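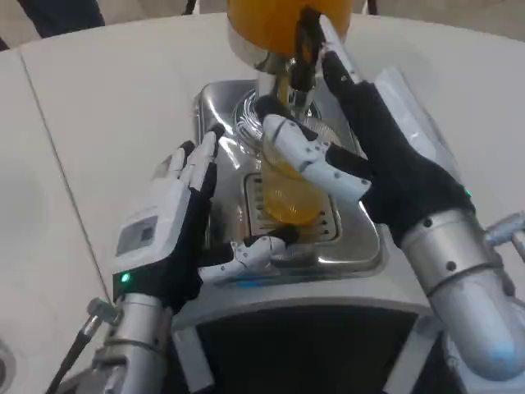

Home Checklists Break Room Back of House Contact

Juice Dispenser Walk-Round: My Weekly Checklist, With Comments

I do this one on Thursday before the doors open, and it takes me 9 minutes if I don't get talking to anybody. Soledad Cantero asked me to type it up so the other counters could use it, so what you get is the list plus all the muttering I normally do while I'm working through it. Skip the muttering if you like. The check lines are the part you sign.

Our dispensers at the Vallejo counter are plain countertop ones, an orange bowl up top and a spout over a drip tray. If yours has more buttons than that, add your own lines at the bottom.

BEFORE YOU TOUCH ANYTHING

[ ] Hands washed, sleeves up, rings off.
Comment: I lost a ring in the Lostenen counter's drip tray one July and I am still hearing about it.

[ ] Floor in front of the counter is dry.
Comment: Do this first! I used to leave it for last and then walk through the puddle four times while doing everything else. Look under the mat too, juice creeps under there and goes tacky.

[ ] Cord and plug have no splits, no kinks, no brown marks.
Comment: Follow it with your eyes all the way to the wall. If it's pinched behind the counter, pull the machine forward with a second person. A full bowl is heavier than it looks and it sloshes.

[ ] Nothing stacked against the vents.
Comment: Ours fails this about every other week. It's always napkins.

THE BOWL

[ ] Lid on and seated on all four corners.

[ ] No cracks, especially low down where the bowl meets the base.
Comment: Run a fingernail over anything that looks like a hair. If it catches, it's a crack, and the bowl comes out of service. Please don't tape it.

[ ] Date label on, and still in date.
Comment: Write the day AND the time you filled it. "Morning" isn't a time.

[ ] Thermometer reading written on the sheet.
Comment: I take it from the first cup of the day and pour that cup away. Check your own posted limit, because the Brurkby counter's sheet is different from ours and people copy the wrong number over.

THE SPOUT

[ ] Spout wiped with sanitizer, inside lip included.
Comment: A little bottle brush gets up in there. A cloth really doesn't, I tried for months.

[ ] Stops clean when you let go. No drip after a slow count of five.
Comment: One drop, fine, write "1 drop" and move on. If it keeps going, the seal is worn or somebody put it back in upside down. Check for upside down before you order a new one — I have a drawer of perfectly good seals that proves my point.

[ ] Test pour into a clear cup, held up to the light.
Comment: You're looking for bits, strings, anything floating that isn't pulp. Clear cup only. I've seen people do this with a paper cup and I don't know what they thought they were checking.

[ ] Cup fits under the spout without touching it.
Comment: This got added after we switched to the taller Setico cups. They were rubbing the spout on every pour, and that's a whole lot of cups sharing one spot. Hold the cup low, near the base, and keep fingers off the rim.

THE DRIP TRAY

[ ] Tray lifted out, emptied, washed, dried, put back.
Comment: Emptied is not washed. I know when it was only emptied. The fruit flies know too.

[ ] Tray sits flat and doesn't rock.
Comment: Press each corner. If it rocks, the cup rocks, and then you're back to the floor check at the top.

[ ] No sharp edges or bent corners.

CUPS AND SUPPLIES

[ ] Open sleeve stored upside down and covered.

[ ] Spare case on the shelf.
Comment: A case is 1,000 cups and we got down to 65 once, on a weekend, so now it has its own line.

[ ] Spare seal and brush in the drawer.

SIGN-OFF

Name, time, and anything you failed. A sheet with a fail on it is a good sheet. If you pulled a machine, hang the red tag on the spout handle and unplug it, then tell whoever opens after you, out loud, with words. The tag fell off once and somebody filled the bowl right back up.

I keep old sheets in the binder under the register, newest on top.

217 shares | 3 comments

Amparo Barroso
Does the seal thing go for the grape one too? Mine drips no matter which way I put it in.

counterlady
Yes to the bottle brush!! I get a new one every month and the old one goes to the mop sink.

Soledad Cantero
Amparo, that one needs a new seal, I'll send one over with the cups. Please tag it until then.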